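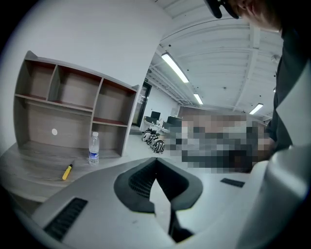

Arm closes early and misses the marker after training on handheld gripper demos

Asked by Fuad Wolde, February 27, 2024
Viewed 712 times
Tags: student-projects, grippers, imitation-learning, time-sync

Our club (Tirora, college level, second year of existing) is entering the tabletop event at the Adow student competition. The task is to pick a marker up off a desk and put it in one of the cubbies of a shelf unit standing on the same desk. You get two practice runs and one scored run.

We record demonstrations with a handheld gripper that has a wide-angle camera on it. The person doing the demo wears a headset. We use the headset tracking for the pose of the gripper, and the opening of the fingers comes from an encoder on its own small board over USB. Video, pose and finger opening are logged by three separate programs on one laptop and put together afterward by a script Nahom wrote.

So far we have 84 usable demos. We trained on those and ran it on the arm, an Esico six-axis that belongs to the department. It has the same fingers as the handheld one, printed from the same files.

What happens:

The arm goes toward the marker and lines up reasonably well from above. Then it closes the fingers before it is all the way down. Sometimes they close on nothing and sometimes they clip the cap and the marker rolls away. If we put the marker in its fingers by hand, it carries it to the shelf and lets go a bit too soon there too, so half the time the marker lands on the front edge of the cubby.

What we tried:

Training longer. Loss goes down, behavior on the arm is the same.
Slowing the arm to half speed. It is worse, it closes even higher up.
Moving the water bottle off the desk. No change that I could see.
Swapping the yellow marker for a darker one. It had more trouble lining up, same early close.

The script matches each video frame to the nearest pose and nearest finger reading by timestamp. Timestamps are from when each program receives the data. Nahom Alemneh (the other half of the software side) thinks this is fine since everything is on one clock. I think something is off but I don't know how to show it. We can record more but each session takes an evening and I would like to know what is broken first.

Comments

Ebenezer Yakubu: Which frame rate is the video, and does the camera go through a capture card?

Fuad Wolde: 30 frames per second, and yes, it goes through a capture card.

Ebenezer Yakubu: Then I would bet on the video being late. Capture cards add a delay and your receive timestamp includes all of it.

3 answers

Answer by Valbona Trajkovski (accepted)

Your symptoms fit video that is late compared to the finger data. Being on one clock only tells you when the laptop got each thing. The encoder reading arrives a few milliseconds after it was true. The video frame was in the camera, then the capture card, then a driver buffer, and gets its timestamp at the end of all that. So your script takes a picture of the gripper still above the marker and pairs it with fingers that are already closing. The model learns to close when it sees that picture, and it does.

Half speed making it worse also needs looking at, but see the last part.

Measure it before you change anything. You do not need special equipment.

1. Start all three loggers as you would for a demo.

2. Hold the gripper still with the fingers in view of its own camera. Open and close them sharply, wait a second, and repeat for a minute or so.

3. Go through the video and write down the timestamp of the first frame in which the fingers have moved, for each close. Do the same in the encoder log. Subtract. You want a list of differences, and you want to look at the whole list.

4. If the differences are nearly all the same, you have a constant delay. Take the median and subtract it from the video timestamps before matching.

5. If they jump around, or grow during the minute, a constant will not fix it. Look for dropped frames, or a logger that writes to disk in the same thread that reads the device. That last one got us. Our differences were fine for the first part of a recording and then got steadily larger.

Then do the same for the pose. Hold the gripper, look at something with a hard edge (the side panel of the shelf is good), and move it side to side in quick strokes with a stop at each end. Plot the sideways position from the headset against how far the edge has shifted in the image. The turning points should line up. Headset tracking has its own delay and some of them predict ahead, so the pose can even come out early. Do not assume it is the same offset as the fingers.

Once you have both offsets you can fix the 84 demos you already have, as long as you kept the raw logs. Please tell me you kept the raw logs. If you only kept the merged files, the timestamps may still be in there, check the columns.

Before you retrain, play one corrected demo back on the arm without the model. Put the marker where it was at the start, send the recorded poses and finger openings, and watch. If the playback picks up the marker, the data is good enough to train on. If it does not, no model trained on it is going to do well and you have saved a night of training.

About the half speed result. Your actions are probably a sequence of targets at fixed time steps. If the arm moves at half speed but the fingers still follow their targets at normal speed, the fingers finish while the arm is on its way. That is a separate bug on the arm side, and I expect you have a small version of it at full speed too. The arm lags its commanded pose and the fingers lag much less. Log commanded and actual positions for both during playback and delay the finger command by the difference.

Do the data side first, then this one. If you change both together you will not know which one helped.

Comments

Fuad Wolde: We kept the raw logs. Did the finger test tonight. Median difference is 101 ms, video late, and nearly all of them are within one frame of that. Nahom has conceded.

Valbona Trajkovski: That is a good result, a constant is easy. Did you do the pose one?

Fuad Wolde: Tomorrow. The first try was no good, I moved it too slowly and could not tell where the turning points were.

Fuad Wolde: Pose done, much smaller offset, less than a frame. Playback of a corrected demo picks the marker up. It still lets go slightly early at the shelf, so I am now logging commanded against actual like you said.

Valbona Trajkovski: If it is only at the shelf, check whether the arm is near full reach there. Ours slowed down a lot when it was stretched out.

Answer by Ilango Poojary

I agree with the timing answer and would only add a few things from running a similar project for a class (we used an Araya arm, so the numbers would not carry over).

Check that the camera sits in the same place relative to the fingers on the handheld unit and on the arm. Printing the fingers from the same files does not cover the camera mount. Close the fingers on the marker on each one, save a picture from each, and flip between them. If the fingertips are not in the same spot in both pictures, shim the mount until they are. With a wide lens a small tilt is easy to miss by eye – in the flipped pictures it shows right away.

Lock the exposure. If there are ceiling lights in view when you tip the gripper up toward the shelf, auto exposure will darken the whole picture and the marker with it. This could be part of why your darker marker did worse.

Vary where things are. If the bottle stood in the same place in every demo, moving it for one test does not tell you much either way. Put it in different places, and leave it out for some. The same goes for where the marker lies and which way it points. Ask the Adow people what will be on the desk for the scored run. Our rules sheet allowed the judges to put extra objects down and we only read that part the night before.

Have more than one person record. People close the fingers at different points on the way down, and you may want to agree on one habit: go all the way down, stop briefly, close, stop briefly, lift. The short stops also make small timing errors matter a lot less. I would record any new demos this way even after you fix the offset.

Comments

Ebenezer Yakubu: The stops helped us too, but keep them short. We paused too long and the policy learned to sit there.

Fuad Wolde: Camera mount was tilted a little on the arm. Fixed, thank you.

Answer by a guest user

84 is not enough. We had 951 demos for our project and it worked great. Just record more and it will sort itself out.

Comments

Valbona Trajkovski: More demos with the same offset will teach it the same early close.

Guest user: Worked for us

Nahom Alemneh: What task was it, and how did you record the fingers?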